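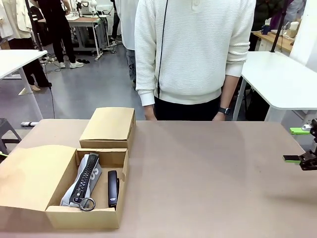 **How do you keep small shipments organized when you sell from home?**

Posted by mapleandmoth, 29 September 2018

Hello everyone! I sew little drawstring pouches and key straps and sell them online under the name Clulance (long story, my niece picked it). Up to now I've been packing whatever sold that evening on the kitchen table, and it was fine, really, until a shop called Vellus asked for 31 gift sets to be delivered in October. Each set has a pouch, a strap and a small card, and every one is going to a different address.

I'm happy as can be but also a bit scared of mixing things up. Last spring I sent a lady in Ohio somebody else's order and I still feel bad about it. Do you pack everything first and label later, or do one box all the way through? And do you buy the boxes with the attached lid, or the regular kind you tape top and bottom?

**Booker Doucet**

Congratulations on the order! I've been mailing out handmade soap for six years now, and the best habit I ever picked up was finishing one box completely before I touch the next. Print the packing slip, set it down, put the items on top of it, check them against the slip, then in they go. The label goes on before you get up for coffee. I know it feels slower, but I did it the other way for my first big order and spent a whole night cutting tape back open.
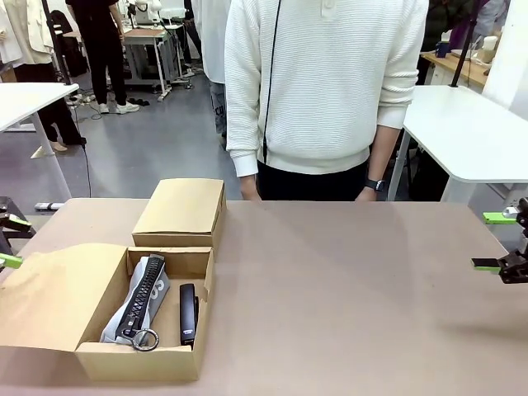
Heavier pieces go in first, against a wall of the box, with a little crumpled paper so they don't slide. Anything with a zipper or metal ring I'd wrap in tissue, as it can snag fabric on a bumpy ride. Then give the closed box a gentle shake by your ear. If you hear it knocking, add paper.

As for boxes, I like the attached lid very much for gifts. They do cost more, and I still run a strip of tape across the front, so do the math for your own prices.

**tallgrass_dee**

just number them. sticker on the box, same number on the slip. done
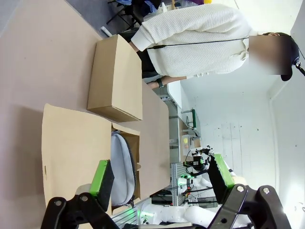
also order extra boxes, you will crush a few folding them

**pennywhistle**

I agree with Booker on most of it, though I do fold all my boxes ahead of time while I watch TV and stack them by the door. It saves my poor thumbs on packing day! And please weigh a finished one before you buy postage for the whole lot. I guessed once, and the post office very kindly sent a bunch of them right back to me.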